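Maps, ledgers and a very cold strongroom: our visit to Avstead

What a treat this was! Our November outing took us to the Avstead Record Rooms, tucked behind the old corn market, and I don't think any of us wanted to come home. I certainly didn't, and I had to be fetched from the reading room by the coach driver, who was very nice about it.

For those who haven't been, the collection began with the papers of the Tillance estate, which once owned most of the land between the river and the mill road. When the estate was broken up, the family's agent kept hold of everything - rent books, field maps, letters about drains, bills for hay - and it all went into the cellar of his office and stayed there for the best part of a lifetime. Thank goodness he was a hoarder! There are 392 rent books alone, most of them in their first bindings, and the handwriting is far easier to read than you'd expect once you've got used to the long tails on the letters.

Vega Cuesta, the archivist, met us at the door and took us round in two groups. She has a gift for pulling out just the right page. For our group she chose the rent book that lists every cottage in Mill Row, with notes in the margin about who was behind and why. One poor man had paid in eggs for a whole winter. Two of our members found their own surnames within minutes, and there was a good deal of squeaking.

After that we went down to the strongroom, where the big maps are kept flat in long drawers. Do wear a thick jumper if you go, as it's kept very chilly down there! The great estate map takes two people to lift and shows every hedge, pond and gatepost, with the orchards done as rows of tiny green trees. I looked for our own village hall and found a duck pond in its place, which explains the floor.

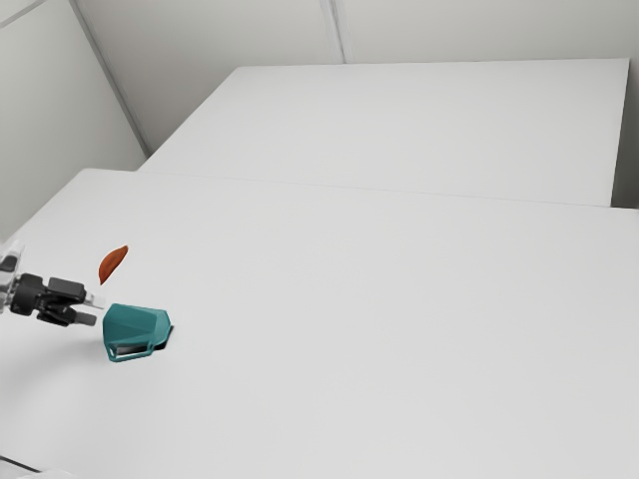 A teal faceted shape on a white table, beside a robot gripper (computer-rendered).

Lunch was soup and rolls in the old coach house, and very good too. Then we had the afternoon to ourselves in the reading room. You can order up to six items at a time, and they come up from the store much faster than at some places I could mention. Pencils only, please, and bags go in the lockers by the stairs (you'll need a pound coin, which you get back).

I spent my time with the school log books and could happily have stayed a week. The head teacher seems to have spent most of his working life cross about the stove. There's an entry for a day of heavy snow when only 11 children turned up, and he let them sit round the fire and sing until dinner time. Lovely stuff.

The card index is still the quickest way in. It's by surname first and then by farm, and the farm cards are the ones to try if your family moved about a lot. Vega says about 600 photographs are still waiting to be sorted, mainly harvest suppers and chapel outings, and she would love to hear from anyone who can put names to faces. If your people came from Avstead or the farms nearby, please do get in touch with her. A box of copies is coming to our next meeting so that we can all have a go.

The Record Rooms are up a short flight of steps, but there is a ramp round the side by the bicycle racks - ring the bell and someone will come down. Parking is tight in the mornings and easier after two o'clock.

We're already hoping to go back in the spring to see the canal papers, which were out being repaired this time. Names on the list at the tea table, please!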